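Re: [irnermont-water] Low flow at the upper standpipe after the main was relaid
From: Giorgia Melis
November 2024
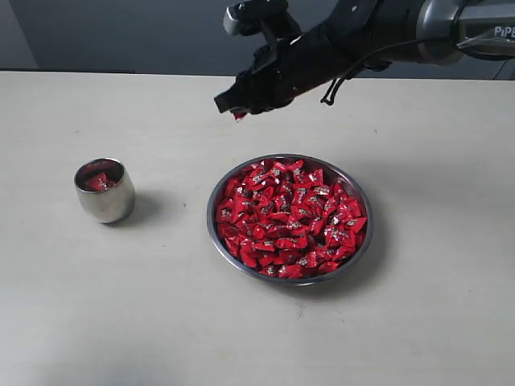
Gemma,

Thanks for the readings. I have gone through them against the September set and I don't think the new main is undersized. Your message is quoted in part so that the others can follow.

Gemma Benedetti wrote:
> Static pressure at the upper standpipe is 3.1 bar, measured early
> morning with all the branch valves shut. With the standpipe fully open
> it falls to 0.6 bar and I get 9 litres a minute. Before the work we had
> 22 at the same tap.
>
> The pipe from the Jinlow tank to the junction is 40 mm bore as drawn,
> 1306 metres. From the junction up to the standpipe we reused the old
> 35 mm line. The meter at the junction read 2934 when I left, so
> there's no great leak, it had hardly moved overnight.
>
> Arellano say the main is too small and want to quote for a second pipe
> alongside. Before I answer them, does anyone see it differently?

The static figure is fine. It agrees with the level difference between the tank and the tap, so the tank is full and there is no closed valve in the run. Static pressure tells you nothing about a restriction, though. With no flow there is no friction loss, and a pipe blocked down to the width of a pencil will still show 3.1 bar if you wait.

Friction in a pipe of that bore at 9 litres a minute is small. I make the mean velocity 0.12 metres a second, and at that speed the loss over the whole 1306 metres comes to well under a tenth of a bar. You are losing 2.5 bar. The long run cannot account for it, and a second pipe beside it would change very little at the tap.

The loss has to be concentrated somewhere. I would look in this order.

First, the strainer on the inlet side of the meter. When a main is relaid there is always swarf and grit in it, and the first flushing carries it down to the first mesh it meets. Was the line flushed with the meter out, or through it? If through it, I would expect to find the strainer packed.

Second, the pressure reducing valve, if it was refitted. The old one was an Oria with a spring cartridge, and I have had two of those stick part open after standing dry. It will pass full static pressure and then choke as soon as there is a demand, which fits your numbers. Take the cartridge out, clean the seat, and put it back with silicone grease on the O-ring only. Don't use petroleum jelly on it, the rubber swells.

Third, the reused section. The old line was live until September and gave you 22 litres a minute then, so the bore itself was good enough. But it stood open at the bottom end while the junction was made, and it was moved to meet the new tee. I would want to know whether the coupling there has a liner pushed too far in, or whether the pipe kinked when it was bent across.

You can separate these without digging. There is a drain cock on each side of the meter. Put a gauge on the upstream one, open the standpipe fully, and read it while the water is running. Then move the gauge to the downstream one and do the same. Correct both for height before comparing them. If the first reading is good and the second poor, it is the strainer or the reducing valve. If both are good, it is the line above the junction. If the first is already poor, I am wrong and the trouble is between the tank and the meter - in that case check the foot strainer in the tank before anything else.

Use the same gauge for both. The two in the Irnermont box disagree by 0.2 bar and the one with the red rim reads high.

On the leak, I agree it is unlikely, but the meter is at the junction and sees nothing of what happens below it. To test the long run, shut the valve just before the meter and the tank inlet, mark the level in the tank and leave it overnight. Nearly full is good enough for this, as long as the float isn't topping it up.

I would hold off replying to Arellano until you have the two running pressures. If they still want to sell you a second pipe, ask them for the head loss calculation, with the flow they assumed.

One smaller point. The drawing shows the air valve at the high point before the wood, and I can't find it in the parts list. If it was left out you may also have trapped air, which would show as spitting at the tap for the first minute or so. Did you notice any?

Giorgia

--
irnermont-water mailing list
To leave the list, send a blank message with "unsubscribe" as the subject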